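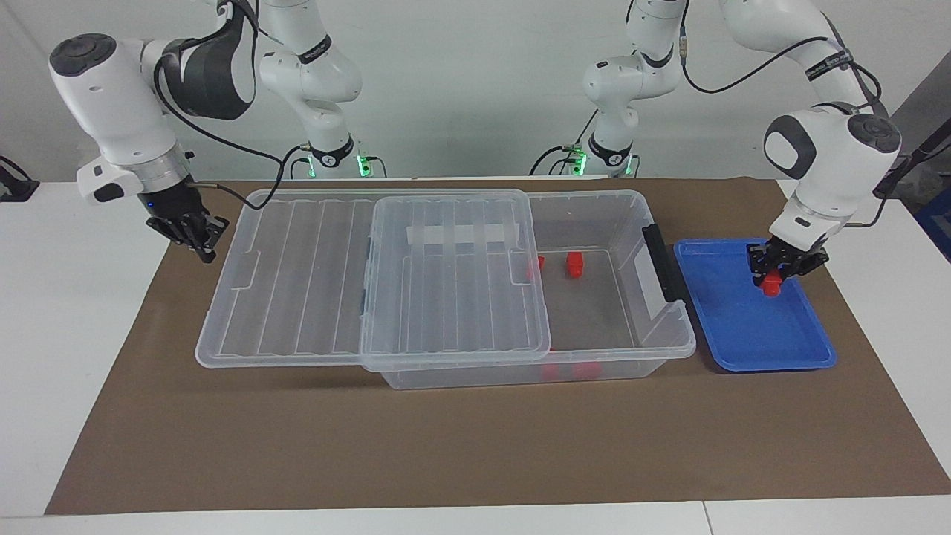
The Last Tour at Altton

Missed the bus. Ran the whole drive, gravel in both shoes, and got to Altton House as the woman was turning the sign round.

"Last tour's gone up," she said. "You can catch them. £5."

Paid. Didn't wait for the ticket. Up the big stairs two at a time, past the dukes, past a stuffed heron with its beak taped. My gran had scrubbed those stairs as a girl. She always said the third landing was cold, even in May, and that you said good evening to it or you didn't sleep.

I could hear the guide ahead. A man's voice, flat, good at dates. Five hundred years of one family — then the fire, then the army, then the Stolell hotel people who put in the lift and went bust. I kept following. Long gallery, nobody. Music room, nobody. A rope across the chapel door, still swinging.

"And in here," said the voice, "the maids slept."

Attic. Low door. I ducked and went in, and there were the backs of them, 12 or 13 people in wet coats, all looking at a window. It hadnt rained for weeks.
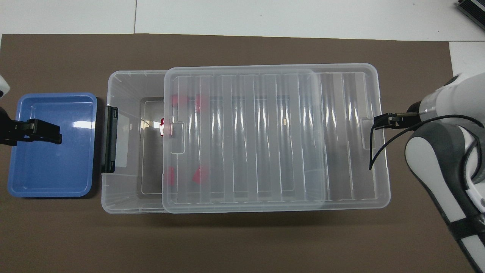
Blue tray and clear box on brown paper.

I stood at the back, puffing. The guide was telling them about a girl who came over on the Uvari boat and never learned the name of the house. She'd called it the Liepiņa place, after the farm at home. Scratched it in the window lead with a pin. Nobody corrected her.

My gran used to say that. The Liepiņa place. I'd thought it was one of her muddles.

"Who told you that?" I said. Too loud.

None of them turned round. The guide stopped, and waited, the way you do for a child to finish coughing. Then he went on about the roof.

I backed out. Down, down, third landing, cold right through the shirt. Said good evening. Felt daft.

The woman was in the hall with her coat on and the keys out.

"Didn't find them?" she said. "They came down the back way. Gone ten minuets ago."

"There's a lot up in the attic."

She looked at the stairs. Then she put a ticket in my hand, and the five pounds with it, and held the door.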